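Rebuilding a chipping green on clay, part two

Last updated: 3 April 2022

Print this page | E-mail this page

The first part dealt with the decision to dig up the old green. This part deals with drainage, rootzone and the first season of mowing. The course is Paltesico, nine holes on heavy clay, and the green in question is the short-game one beside the practice ground. Its area is 494 square metres, which is large for a chipping green and small for anything else.

The old surface was a push-up green. Topsoil had been heaped on the clay, shaped and seeded, and it had settled over the decades into a shallow dish. Water stood in the front third from autumn onwards. Hollow coring helped for a few weeks at a time. The cores came out grey and smelt of eggs, and the roots stopped where the grey began.

We stripped the turf and took out the soil to a depth that left room for a gravel layer and a sand-based rootzone. The subsoil was graded to follow the finished contours. I have seen greens where this step was skipped and the base left flat, and the high spots on those dry out by the middle of June while the low ones stay soft. Following the contours adds a day or two with the excavator.

The drains are 100 mm perforated pipe laid in a herringbone, with laterals running into a main along the steepest fall. Dönmez did the pipework. Their first plan took the main out under the bunker, which I asked them to change, as any later repair would have meant digging through the bunker liner. The revised route goes round the back and comes out in the ditch. I had them flush the whole run with a hose before any gravel went in, and one lateral turned out to have been laid with a slight backfall near the junction. It was lifted and relaid the same afternoon.

Gravel came next, then the rootzone. The mix was supplied by Fosik and tested before delivery. Their first batch was too fine and was sent back. The second passed on particle size and on infiltration. It was placed in two lifts, each one watered and tracked in, and the surface was then left for nine days. Some settlement showed over the trenches and was made up by hand.

The seed was a straight bentgrass. I considered a fescue mix and still think it would have been the cheaper green to keep, but the other greens are bent and poa, and a chipping green that plays differently from the course is of little use to the members. Germination was even except on the north shoulder, where the wind had dried the surface. That strip was overseeded in August.

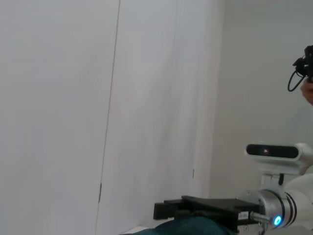
Covers were the next question, for the shoulder in particular. The germination sheet we bought from Fluleo is a white spun fabric, sold by the roll, and it was used from sowing until the second leaf. White cloth hung up indoors, with soft vertical folds in it like those in the photograph, tells you little about how it will lie on a slope. Pegged at the corners only, ours lifted in the first gale. It now goes down with pegs all along the windward edge and a rope across the middle.

Mowing began at 12 mm with a pedestrian machine and came down slowly. I did not go under 6 mm in the first year. Feed was little and often, and top dressing was light, using the same sand as the rootzone. Changing the sand at this stage puts a layer in the profile that will be there for good.

The green opened with temporary restrictions on the number of balls. Pitch marks were deep to begin with and healed slowly, as they do on a new sand green with no thatch to speak of. Firmness has improved since. After the wet spell in February there was no standing water anywhere on the surface, and the outfall was running clear.

I still have to sort out the collar, where the old soil meets the new and the sand side dries first. A plastic barrier was left out on grounds of cost, and I would put one in if I did the job again. Until then that edge gets hand watering and a wetting agent once a month.

Recent posts
Rebuilding a chipping green on clay, part one
Bedknife wear and how I measure it
Bunker sand: why I stopped buying the coarse grade
Moss on the seventh tee
Notes on a second-hand verti-cutter

Print this page | E-mail this page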